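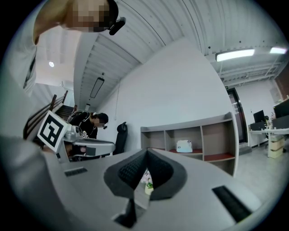 Handheld gripper view, small pink and white object low between the fingertips

Ticket 2864 – fingertip slip labels don't line up with the video
Opened by: Korkor Agyeman
Project: Pristalus
Status: open, waiting on rerun

2026-10-27, Korkor
Okay, so I finally have numbers on this one. I ran the slip detector over all 438 handheld demos and it flags a slip in 6 of them where I can't see the object move at all. I watched those over and over (my eyes are toast) and every time the flag comes up before the fingers have closed. My first guess was the marker tracking, so I reran with tracking off. Same 6 demos, same flags! So it isn't that.

Wajid, did you change the closing threshold after the July batch? The config says 4 but the paper draft says something else.

Reply, Wajid Usmani
Yep, that was me, sorry! I dropped it to 4 for the soft pads and never touched the draft. Try masking everything before first contact and see if the flags go away. The old pads never needed it, they were way stiffer.

Reply, Korkor
Masked it. Five of the six are clean now – yay! The last one still fires right at contact, and it's a small object sitting deep in the gap, so the pads may be hiding most of it from the camera. I'm leaving that demo in the set and marking it "unsure" for now.

Still to do: fix the threshold in the draft, rerun the baseline with the mask on, and ask Ghazala if she wants the unsure label in the results table or just in the appendix.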